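Sunday, October 18, 2020

So I finally did the thing I've been putting off since March and cleared everything off the tile floor in the back hall. Everything! The shoes, the umbrella stand, the bag of Welbridge catalogs I swore I'd recycle (reader, I did not recycle them). It took me 2 hours and one very long podcast.

I'd gotten so used to stepping around stuff that I forgot how much I like the tile back there. It was the reason we said yes to this apartment, that and the rent being 70 dollars less than the place over on Magaña.
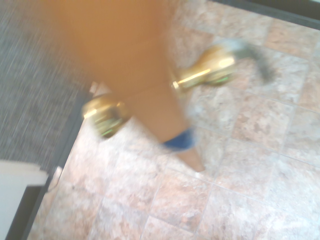 Can you mop tile right after you pick everything up off it?
Sweep first, and get into the corners. If you go straight in with the mop, you just push gray sludge into the grout and end up doing it all over again.

Anyway, I used the Badico floor soap my sister-in-law left behind, a capful in a bucket of warm water, and it smells like oranges, which I'm into. I went over the spot by the door twice (muddy dog, enough said).

Now the shoes need somewhere to go. I've been looking at a bench with cubbies, but it's 95 dollars and I'm cheap, so for now 8 pairs are lined up in the bathtub and I'm showering at the gym tomorrow.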